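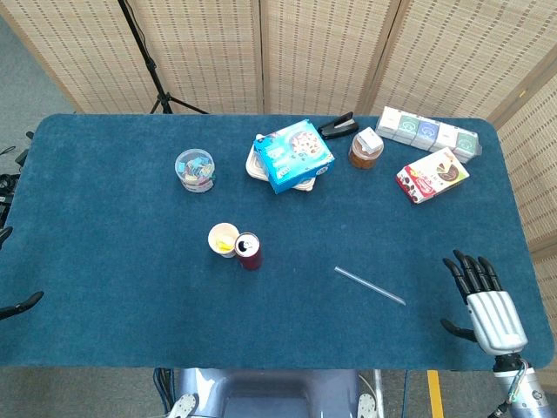
Kernness用遥控示教训练双手机器人整理桌面

机器人公司Kernness于2024年11月7日公布了桌面整理项目Slanina的阶段情况。项目由操作员遥控一台双手机器人，把桌上混放的食品包装、饮料容器和办公用品逐件拿起、归位，全程记录下来，再用这些记录训练机器人自行完成同样的工作。

公司称，第一阶段共录制135段示教，经人工检查后留用113段。被剔除的22段里，多数是操作员中途改了主意，手伸向一件物品后又转去拿另一件，也有几段是手部数据与画面时间对不上。

项目负责人Berenice Lozano介绍，选择桌面整理作为第一项任务，是看中它的物品种类杂。纸盒、铝罐、纸杯、玻璃瓶、吸管和订书机放在同一张桌子上，需要的抓法各不相同。“纸盒可以从上面捏，铝罐要从侧面握，吸管几乎贴着桌面，手指得先找到它的一头。”她说，“一个动作教会了，换一件东西可能就用不上。”

示教时，操作员佩戴一副手套和一副头戴显示器。手套采集手指弯曲和手腕转动的数据，机器人的五指手随之动作；显示器里是机器人头部摄像头传回的画面，操作员看到的就是机器人从上方看到的桌面。录制开始和结束由操作员用脚踏开关控制，两只手始终不离开任务。

负责大部分录制工作的操作员Tyra Solheim说，头几天最不习惯的是距离感。她在显示器里看到手指已经到了罐子旁边，合拢时却还差一截。后来她养成了一个习惯，先让手在物品上方停一下，看清手指和物品的前后关系，再往下放。这个停顿也被录了进去，训练出来的机器人在抓取前同样会停一下。

工程师起初打算把停顿从数据里剪掉，好让动作快一些。剪掉之后训练的一版模型，下手偏早的情况明显增多，团队又把停顿加了回来。软件工程师Ebbe Lunde说，现在的做法是保留停顿，只剪去录制开头和结尾双手不动的部分。

桌上的物品每录一段就重新摆放一次。摆放没有固定图样，但有几条规定：盒子可以平放、侧放，也可以斜搭在别的东西上；罐子和杯子允许挨得很近；轻的东西不能全部集中在一侧；订书机的朝向每次都要换。Lunde说，早期的录制中物品摆得过于整齐，彼此之间都留着空，模型学到的动作一遇到挨在一起的两件东西就会把旁边那件碰倒。

桌布也换过。最初直接使用光面桌板，灯光在桌面上有反光，透明的吸管和塑料盒在画面里时有时无。换成深色毛毡之后反光少了，轻的物品也不容易滑走，不过吸管仍是失误最多的一件。操作员自己遥控时，拿吸管也常常要试两三次。

对于这类失误要不要保留，团队内部有过不同意见。Lozano主张保留一部分，条件是操作员随后把东西重新拿了起来。她认为机器人将来一定会抓空，如果训练数据里每一次都是一抓就准，它抓空以后就不知道该怎么办。Lunde则担心模型把抓空也当作任务的一部分学过去。最后的折中办法是，保留抓空后再次抓起的片段，由检查人员逐段标注，训练时降低抓空那一小段的权重。

检查工作由Ivar Solberg负责。每段录像他至少看两遍，第一遍按正常速度看任务有没有做完，第二遍放慢，看手指与物品接触的时刻。他列出的剔除条件包括：物品掉到桌子外面，操作员说话时手跟着晃动，手臂碰到桌沿，以及结束时仍有物品没有归位。最后一条执行得最严，哪怕只剩一根吸管留在桌上，整段也不算数。

“看录像比录的时间长。”Solberg说，“有些片段乍看没问题，放慢以后才发现盒子是被小指带过去的，拇指根本没碰到。这种要不要留，我会去问Tyra当时是怎么想的。”

除手套遥控外，团队还试过直接用手扶着机器人手臂走一遍动作，也就是拖动示教。这种方式在手臂路径上比较准，操作员能感觉到阻力，学起来也快，但人要站在机器人旁边，身体容易挡住摄像头，手指也没有办法同时逐一摆弄。项目目前只在设定起始姿势和几个归位点时使用拖动示教，抓取动作仍全部由遥控录制。

在随后的测试中，Kernness让机器人自主执行了100轮整理。按照公司的统计口径，一轮之内所有物品全部归位才算完成，中途由人帮忙的一律按未完成处理。公司没有公布完成的轮数，只表示盒子和罐子的表现较好，小件和透明物品与预期仍有差距，详细结果将在明年3月的技术报告中给出。

测试中还出现过一个没有料到的情况。有一种纸盒在录制期间换了包装图案，形状和大小都没有变，机器人却在它上方停留的时间明显变长，有时转而去拿别的东西。团队此后补充了一批不同图案的盒子，旧盒子也没有撤掉，两种混着用。

遥控手套由合作企业Bosto提供。该公司产品经理Halvard Fagerlund表示，双方用了不少时间解决手型差异的问题。人的手有大有小，机器人的手只有一种尺寸，同样的弯曲角度，指尖落下的位置并不相同。现在每位操作员第一次使用前要做一套校准动作，依次让拇指碰其余四根手指的指尖，再握拳、张开。校准结果按人保存，换手套时需要重做。

Fagerlund说，现阶段的手套不能把触感传回给操作员。捏住纸杯时用了多大的力，操作员只能从画面里杯子有没有变形来判断。录制所用的纸杯因此损耗较快，订书机和玻璃瓶则一直是原来那几件。为防止瓶子摔落，玻璃瓶只摆在桌子靠里的位置，盖子拧紧，内容物不倒出。

安全方面，录制期间机器人旁边始终有2名人员，一人操作，一人负责急停按钮。手臂的运动速度设有上限，遥控信号中断时手臂停在原处，手指保持当前的握持状态，不会自动松开。Solheim说，信号中断在录制期间发生过，手里的罐子没有掉，但那一段按规定作废。

每名操作员连续录制的时间也有限制。戴着显示器低头看桌面，脖子容易酸，注意力下降以后动作会变得急促，反映在数据里就是手指合拢过早。团队改为录一组、休息一次，休息期间由另一人清点物品、重新摆桌。Solheim表示，换人以后的头一段她通常只当作热身，不交给Solberg检查。

新操作员的培训也在进行。按照现行安排，新人先看Solheim的录像，再空手练习手部对应，之后从拿放纸盒开始，最后才接触吸管和带盖的玻璃瓶。Lozano说，不同的人做同一件事，手势差别比预想的大，有人习惯先清空一侧再清另一侧，也有人从最近的物品拿起。她不打算统一顺序，但要求同一段录像里不能来回变。

项目的下一阶段定名为Plasik，内容是双手配合的任务，包括一只手扶住容器、另一只手把小件放进去，以及两手交接物品。Lunde说，第一阶段的录像里左右手多半各做各的，右手用得更多，左手常常停在桌边等待。新阶段会要求操作员在每一段里至少完成一次两手同时接触同一件物品的动作，检查条件也要跟着修改。

Plasik的录制场地仍使用现有的桌子和隔断，归位用的托盘会换成带分格的。Kernness表示，两个阶段的数据目前只供公司内部和Bosto使用，是否对外开放，待技术报告发布后再作决定。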